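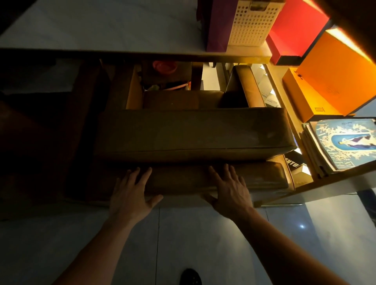 What was our project about? Finding out whether a small cafe can clean under and behind its leather seating without calling in a moving crew.

We worked at the Purnik cafe in January, after closing, and I have to say it was a lovely place to spend an evening, even on our knees! The benches sit close to the tables, so crumbs get into every gap. Our teacher, Fenna De Graaf, told us to set our hands wide apart on the padding before pushing – a seam is no place to pull on.

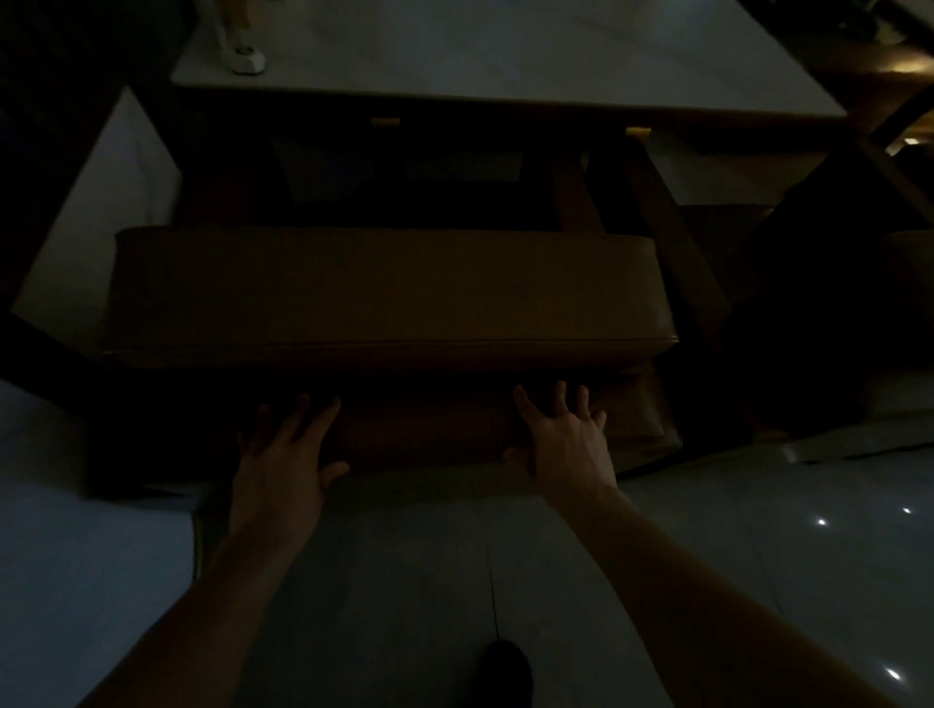

The other thing we learned is that patience matters more than muscle. Our first try at the whole room took 75 minutes, and by the last one we were down to 60, mostly from agreeing beforehand who would take which seat. We wiped the leather with a barely damp cloth and then a dry one (Won, our team, went through seven cloths in one evening).

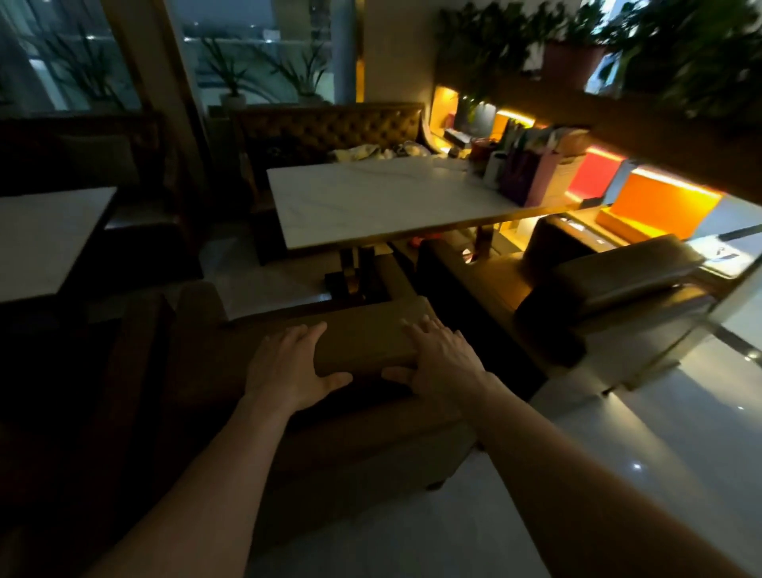
Figure 3. Hands on the booth backrest, marble table behind.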